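Kuster Sorting Trays and Baskets

Reading time: 7 min

The Kuster range covers open, handle-free containers for countertop and shelf use. It was drawn up for playrooms, nurseries, waiting areas and home kitchens where small objects are kept at hand height and moved between containers many times a day. The two formats on this page, the shallow tray and the wicker basket, are sold separately and as a pair. Both are supplied by Otungate from the Clelby warehouse.

Shallow tray, woven plastic

The tray is a flat rectangular container woven from plastic strip in a plain basket weave. The floor and walls are one continuous weave. A border band is fitted over the cut ends at the top of the wall and forms the rim. On the yellow tray the band is a lighter cream-yellow. On all other colors it matches the strip.

Wall height is low by design. A child seated at a table can see the full contents without tipping the container, and an adult can lift out a single item without displacing the ones beside it. The low wall also limits the useful load. The tray is intended for a single layer. Stacked contents will sit above the rim and can slide off when the tray is carried.

The strip is glossy on both faces and does not absorb liquid. Crumbs, sand and paint dust will pass into the weave and should be rinsed out from the underside, with the tray held face down. Wiping the upper surface alone pushes fine material further in.

The weave has a small amount of give. On a flat surface an unloaded tray may show slight lift at one corner, particularly after shipping. This settles once the tray has been loaded for a day or two. A tray that still rocks after that can be warmed under a running tap, pressed flat by hand and left under a board overnight.

Basket, wicker

The basket is brown wicker. It is the heavier of the two formats and stays in place better when a child reaches in with one hand. It suits items that are put away at the end of an activity, with the tray used for the items in play.

Wicker is a natural material. Color varies between baskets and within one basket, and the variation is not treated as a fault. Short fiber ends may be present on a new basket. Trim them flush with small scissors before first use. Do not sand them, as sanding raises further fibers along the same strand.

The basket is not washable in the way the tray is. Brush it out dry, wipe with a damp cloth if required and let it dry with air moving on all sides. It should not be stored against a cold exterior wall or on a surface that is wiped down with standing water.

Using the two formats together

The most common arrangement is side by side on a counter or low table, tray to the left and basket to the right for a right-handed user. Objects start in the tray, where each is visible, and are transferred to the basket by name, by color or by type. Reverse the positions for a left-handed user. Leave a hand's width between the two containers so that a missed object lands on the counter and can be picked up without moving either one.

A mixed set of contents works better than a matched one. Soft foam shapes, play food, small animal figures and empty cans with both caps fitted differ enough in shape, weight and surface that the user has to adjust grip between items. Sets made up entirely of blocks become repetitive quickly and do little for sorting by type.
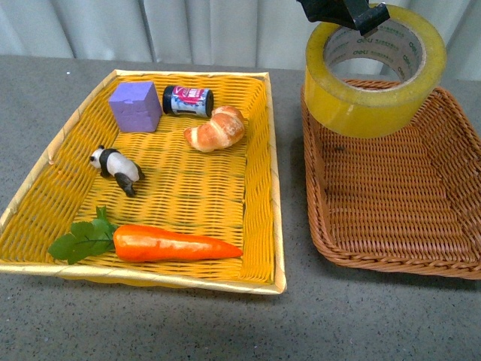
Round items need some attention. A can placed on its side will roll toward whichever wall is lower, and on a sloping table it will come to rest against other objects and move them. Placing round items next to a block or against the rim is normally sufficient. Figures with narrow feet stand adequately on the woven floor but can catch between strips. Turning the figure slightly usually finds a level position.

The tray does not need to be square to the table edge. Many users angle it toward the seated position, and the rim is the same height on all sides, so there is no front or back.

Surfaces

Both formats are suitable for laminate, sealed wood, stone and solid-surface counters. On very smooth surfaces the tray will slide when pushed from the side. Otungate supplies a thin mesh liner, the Prakamell, that is cut to size with scissors and placed under the tray. It is not adhesive and leaves no residue. It can be rinsed and reused.

The liner is not recommended under the basket. It holds moisture against the base and offers little benefit, as the basket is heavy enough to stay where it is put.

On speckled or patterned counters, small pale items can be difficult to pick out if they are dropped. A strongly colored tray gives better separation between the contents and the background, and the yellow and red versions are the usual choice for this reason. The natural and gray versions are better suited to plain white or dark surfaces.

Keep both formats away from cooktops, radiators and the tops of ovens. The plastic strip softens well below the temperature of a hot pan, and a softened weave does not return to its original shape.

Choosing a format

Choose the tray if the contents will be sorted, counted out or displayed, if the container will be washed often, or if the users are young enough that seeing everything at once matters.

Choose the basket if the contents are bulky or irregular, if the container stays in one place, or if it will be on view in a room where plastic is unwanted.

Choose the pair if the purpose is transfer or tidying practice. The difference in color and texture between the two makes spoken instructions simpler, as the containers can be referred to by color without pointing.

Neither format is suitable for liquids, loose beads or anything small enough to pass through an opening in the weave. For such items use a solid-walled box.

Contents of the pack

The single tray is supplied flat-packed with a card protector over the floor, to be removed before use. The single basket is supplied in a paper sleeve. The pair is packed with the tray laid over the basket and a sheet of corrugated card between them. Toys, play food and other contents are not included with any version.

Trays of the same size nest. Up to 9 can be stacked for storage before the lowest rim begins to deform. Baskets should be stored in stacks of no more than 4, with a sheet of paper between each to prevent the wicker from snagging.

Ordering

The pair is listed under catalog number 824. Add the color of the tray to the order line. The basket is available in brown only. Single trays and single baskets are listed under the same number with the suffix T or B.

Schools and nurseries ordering trays in mixed colors should state the quantity of each color. Orders that give only a total are filled from whichever color is in stock. Color exchanges are accepted on unused trays with the card protector still in place.

Allow 3 working days for dispatch from Clelby. Orders that include the Prakamell liner are sent together unless a split shipment is requested. Baskets ship in an outer carton and should be unpacked on arrival – wicker left sealed in a warm room can develop a musty odor, which clears after airing.

Care summary

Tray: rinse face down in warm water with a mild dish soap. Use a soft brush on the underside. Shake off and stand on edge to dry. Do not put through a dishwasher. Do not use bleach on colored strip, as the border band and the weave fade at different rates.

Basket: brush dry. Spot clean with a damp cloth. Air dry fully before refilling. Keep out of direct sun for long periods.

Liner: rinse, shake and hang. Replace when the mesh no longer lies flat.

Contents should be clean and dry before they are returned to either container. Foam shapes in particular hold water long after the surface feels dry, and a damp foam block left in the basket will mark the wicker. Squeeze foam items in a towel and leave them in the open tray until dry throughout.

Wear and replacement

The first point of wear on the tray is the border band at the corners, where it is gripped for lifting. A lifted band can be pressed back and fixed with a clear flexible adhesive. Once the band has split, the strip ends beneath are exposed and the tray should be withdrawn from use with children. Replacement bands are not sold.

On the basket, check the base. Wicker that has dried out will crack where the base turns up into the wall. Light misting with water once or twice during the heating season slows this. A single broken strand can be tucked back under its neighbor and trimmed. Where several adjacent strands have failed, replace the basket.

Kuster trays made before the change to the wider border band remain compatible with the current size for nesting, but the older trays should be placed at the bottom of the stack.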